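Fiche de contrôle – cellule bi-bras, pliage papier
Site : Clarnville. Date : 2019-08-29. Compteur : 2 299 cycles

1. Câbles des poignets : pas de point dur à la main. OK
2. Bagues de repérage, bleue à gauche, verte à droite. OK 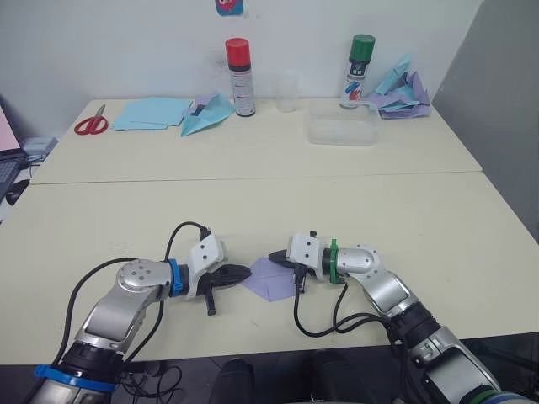
Feuille lavande entre les deux pinces, câbles en boucle le long des bras.

3. Doigts : dépoussiérer les patins avant mesure. Garniture Pomilov, lot 459.

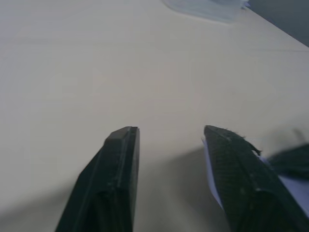
Contrôler aussi le serrage des vis, puis refaire le zéro d'ouverture. OK
4. État des garnitures : À REPRENDRE. Remplacement sous 20 jours, référence à demander à Nogueira.

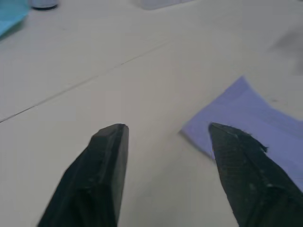

Doigt droit : brins effilochés près de la pointe.

5. Arrêt d'urgence : testé 2 fois. OK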